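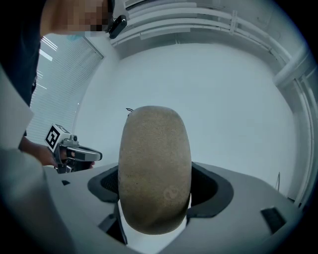
Figure 1. Hand-held gripper at the platform, with the tan porous body standing in the opening.

Project report: why the Lodgate cell kept dropping its grip
Asmaa Tahiri and Zuzanna Kaczmarczyk
September 22, 2018

1. What we were asked to do

The Lodgate cell stopped itself 17 times during the May trials. Each time the log gave the same line, "grip lost", and each time the part was still in the fingers when one of us walked over. The supplier, Gemitz, told us the porous part was too soft for the gripper and that we should choose another part. Our brief from the department was to confirm this and write it up. We do not think we can confirm it.

2. The Gemitz explanation

The argument goes that a spongy surface gives way under the finger, the force reading falls, and the controller decides the part has gone. It sounds sensible, and we believed it for the first fortnight. The trouble is that nobody at Gemitz had tested it. When we asked for their measurements we were sent the brochure again.

If softness were the cause, a longer hold should give more faults. We set 110 holds by hand with the same fingers, squeezing the part at different heights and keeping the pressure on until the reading settled. The reading does fall at first. It then stops falling, well above the level where the controller would trip. We never got a false "grip lost" from the part alone.

3. What we found in the controller

The cell runs the Boutros control program, which we were given as a finished thing and told not to change. We were allowed to read it. The force reading comes in over the same line as the door switch, and when the door switch is polled the force value is set to zero until the next reading arrives. Normally this gap is too short to matter. If the line is busy the gap can pass 800 milliseconds, and the trip timer is shorter than that.

So the controller sees a zero it wrote itself. We made the fault happen on purpose by loading the line, first with the porous part and then with a steel block. The steel block "dropped" too, and it had not moved at all. We find it hard to see how softness comes into that.

4. The safety matter

We would have been happy to leave it there as a nuisance fault. However, after the ninth stop in May somebody had changed the setting so that the cell carried on after "grip lost" and tried again by itself. There is no name against the change. With that setting on, the arm closes a second time with no warning, and people had got into the habit of reaching in to check the part.

Nobody was hurt. We do not accept that as proof the setting was safe, although it was put to us that way in a meeting. We asked for it to be turned off and it was turned off the same afternoon.

5. What we are less sure of

We have not shown that the line explains all 17 stops. Three of them came when the log says the line was quiet, and the log is not very good. Our hand holds were also slower than the arm, so a fast grip on a soft part may behave differently. The Graltari force plate would settle this, but it was booked until after our deadline.

6. What should happen next

The door switch should have its own line. The automatic retry should stay off until that is done, whatever it costs in lost runs. Gemitz should be asked for test results in writing, and the part should stay as it is for now. Changing it would hide the fault without mending it.

Questions about this report: project office, room 1964 | Copyright the authors | Back to top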